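# Trirnasik: a second screen from an old tablet

Our project took a retired 11-inch tablet and turned it into a wireless second display for a laptop. We called the software Trirnasik, and we had a great time building it!

## What we built

The laptop side grabs the desktop, compresses it and sends it over Wi-Fi. The tablet side unpacks each picture and passes touches back. Pravesh wrote the sender, I wrote the receiver, and we both fought with the touch code (it kept landing clicks in the wrong corner whenever the tablet was rotated).

## Results

- Delay at the start of June: 531 ms
- Delay after we switched to sending only the changed tiles: 31 ms
- Longest session without a dropped connection: 4 hours

That drop in delay was the best afternoon of the term - suddenly you could drag a window across and it felt like a real monitor. Scrolling text is still a bit smeary, and battery life needs work.

## Still to do

Pen pressure, a proper settings page, and a brightness control that works for reading outdoors. 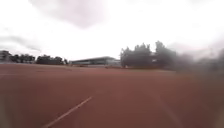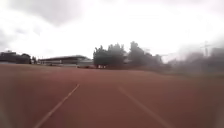

Ntombi Mabaso replied that the tile idea was a good one, but she would like to see the delay measured again on a crowded network before we call it finished.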